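From: Luststead cell, data desk
To: bimanual-list
Subject: Re: Re: How many demos before it stops embarrassing us?
Date: August

The Rashti group wrote:

> We have 82 episodes of our handover task and the policy
> still lunges at nothing. Sokon's notes talk about 1000 as
> if that were a starter pack. Before we give up our
> August, is the number real? And how much do you throw
> out? Also, what does your cell look like these days?

The number is real in the sense that somebody typed it. We had a go at training at 1000 and got a policy that was very confident about approaching things and had no opinions at all on letting go. At the moment we have 1479 episodes recorded and 1062 kept. You can do the subtraction yourselves; I've done it enough times.

Most of what we threw out was our fault. Early on, every operator had a private theory of when an episode ends. One stopped at contact, another stopped when both arms were home, and a third stopped when the coffee was ready. The policy learned the average of the three, so pick one ending and write it on the wall.

As for the cell, we're on small metal bits and the coil spring, two arms on one rail, wrist views plus the fixed view.

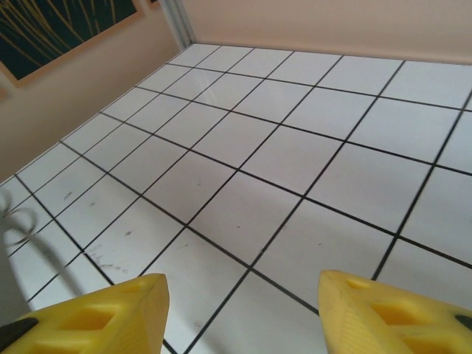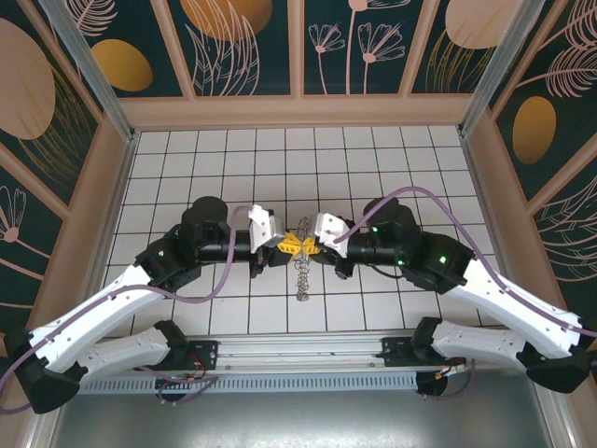
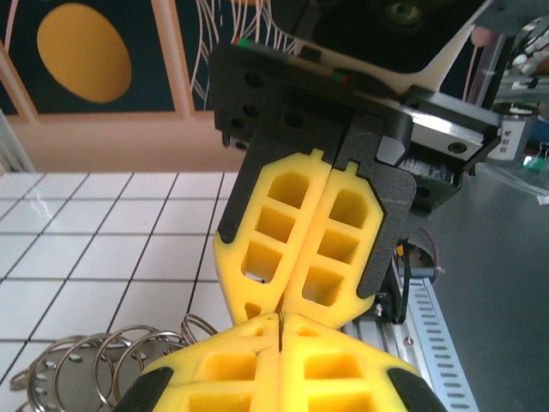
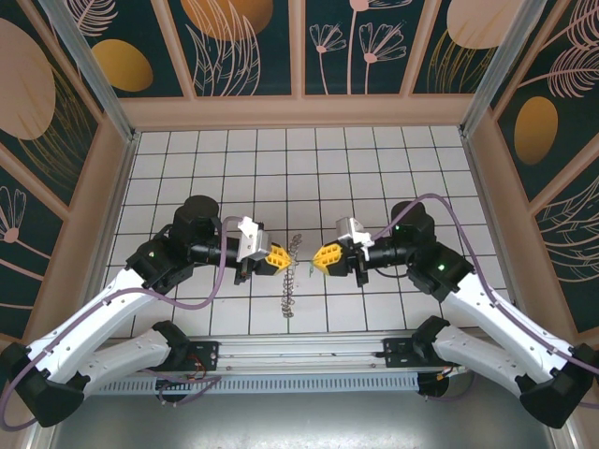
On your lunging problem, check your start poses before you record anything else. If all 82 begin with the grippers in the same spot, you've taught it one very specific dance. We now move the starting pose between takes, and the operator is not allowed to choose it, having learned that "random" means "wherever my elbows are comfortable."

Other things I'd do in your place:

Keep the hesitations if they end in a decent grasp. We used to trim them for looks and lost most of our recoveries that way.

Label failures when they happen. Going back later to guess why you hated episode whatever is a miserable afternoon.

Don't let the Keso script drop episodes by length alone. It threw out our slowest operator wholesale, and the slowest operator was the good one.

Replay a handful of takes with the wrist views side by side. If you can't tell from those what the arm is supposed to do next, I wouldn't expect the network to.

I can send our labeling sheet if you want it. It has a column called "other" that has grown to be the largest category — we're splitting it up this month, so wait for the new version unless you're desperate.

Does anyone else on the list record both arms at the same rate? Ours drift apart on long takes and I'd like to hear how you line them up again before I write yet another script.

-- 
Luststead cell, data desk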